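Filed under: Builds > Shop Safety
Posted by Lleucu Jenkins in December
4 comments

Pre-run check, Kiketti hand-held gripper, Uvside shared shop

Second full check since the rebuild, and I'm so pleased with how this thing is coming along! Marked each line as I went. Backpack handling is the job on the bench this month, so the list leans that way.

Power and wiring
[OK] Battery strapped down, no swelling
[OK] Main fuse seated (spare taped inside the lid)
[FIX] Strain relief on the camera lead. It moves if you tug it. Zip tie for now, printed clip to come.
[OK] Floor cables along the walking route taped or moved

Gripper
[OK] Jaw screws, all snug
[OK] Trigger springs back by itself, tried it cold and after a long session
[OK] Pads clean. Khairul's new rubber is lovely stuff, go and squeeze it.
[WATCH] Left jaw pivot has a tiny bit of play. Fine for soft goods, not for anything heavy.

Bags are a great test because everything on them flops, and straps will find any gap in the jaws you left open. Zip the bag up first and check where the loose webbing is before you close on anything. 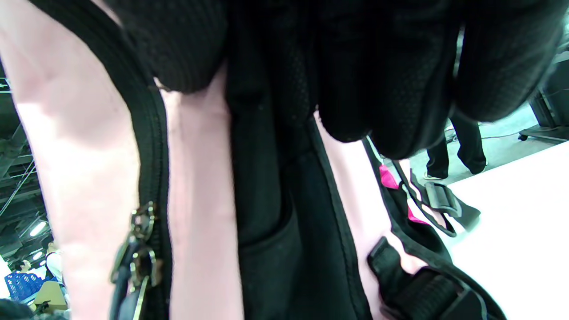
Gloves next. Snug at the fingertips, no loose cuffs, and keep your free hand out of the jaws while the trigger is live. If a strap snags, let go of the trigger, then untangle.

People and space
[OK] Stop button reachable from both sides of the table
[OK] Everyone nearby told before power on
[FIX] Log sheet was missing again, reprinted

Cycle counter read 1694 at the start. Pads get swapped every 400, so the next set goes on at 2000.

Comments

Zinash Jemal: Can we add "shoes on" to the people section? Closed toes, please.

Lleucu Jenkins: Yes! Going in tonight.

Khairul Pillai: Pivot play is my fault, I left the shim out. Bringing one over.

Anjani Pattinasarany: Love this list, stealing it for the Skutiteck arm.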